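Losetti Opens Uniform Exchange to All Youth Leagues in Brukier County

BRUKIER – Families signing up for youth sports this January will be able to trade in outgrown uniforms at no charge under an expanded program from Losetti, the regional sporting goods retailer. The Losetti Uniform Exchange, which began as a soccer-only program at the company's Liao Street store, will now accept and hand out clothing for soccer, basketball, track, volleyball and baseball.

The exchange handled 900 pieces of clothing last season. Losetti has moved it out of the back of the store and into a larger space next door, with longer hours and a separate entrance from the parking lot.

"Kids grow out of a jersey in one season, and most of those jerseys still have years left in them," said Ji-hoon Maeng, community programs manager at Losetti. "Parents were asking us every week whether we took anything besides soccer gear. We had to keep saying no because we had no place to put it."

Families may bring in clean uniforms, warm-ups, practice shirts and shorts in youth or adult sizes. Each household can take home up to 14 pieces per season. A trade is not required, and families with nothing to bring in are welcome to choose from the racks. No proof of income or league membership is requested.
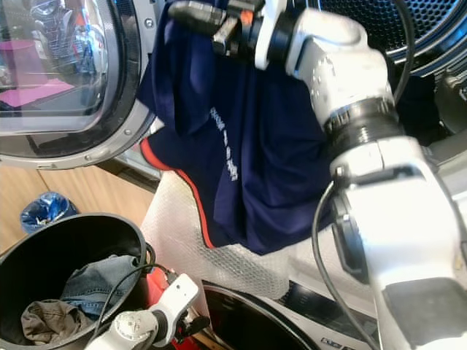 Lettering and team names are not a problem for most items. League rules in Brukier County allow any top for practice as long as it does not carry the name of another current team in the same division. Dark tops with a contrasting stripe, such as navy with red-orange trim, go on the general practice rack even when there is small white printing on the fabric. Game jerseys with a large number or a player's last name on the back are held for the club that issued them and returned at the end of each month.

Items that cannot be accepted include helmets, mouthguards, used socks and anything with torn seams or broken zippers. Cleats and court shoes will be taken if the soles are whole and the laces are included. Shin guards are accepted in pairs only.

Claltora, a commercial laundry based in Brukier, will wash all donated clothing before it goes on the racks. The company handled part of last season's load and has agreed to take on the full volume this year. Losetti will pay for pickup and delivery.

"Most sports fabric does best in cool water with no softener, and it should be hung up or dried on low," said Rochelle Stubbs, operations director at Claltora. "Printed lettering starts to crack when people dry it hot. If families follow the tag at home, the next child gets a better shirt."

Clubs and schools with larger amounts to donate are asked to call ahead so that staff can set aside time for sorting. Bulk donations should be bagged by size where possible. Coaches who need a full set of matching practice tops can place a request with the exchange and will be contacted when enough pieces in the right sizes are on hand.

The exchange will be open every Tuesday from 2 p.m. until the store closes, and during regular store hours in the two weeks before each league's opening day. The entrance is on the Liao Street side of the building. Drop-off bins will also be placed inside the front doors of the main store for those who cannot come during exchange hours.

About Losetti

Losetti sells team uniforms, footwear and equipment for youth, school and adult recreation leagues. Its main store is on Liao Street in Brukier.

Media contact: Ji-hoon Maeng, Community Programs, Losetti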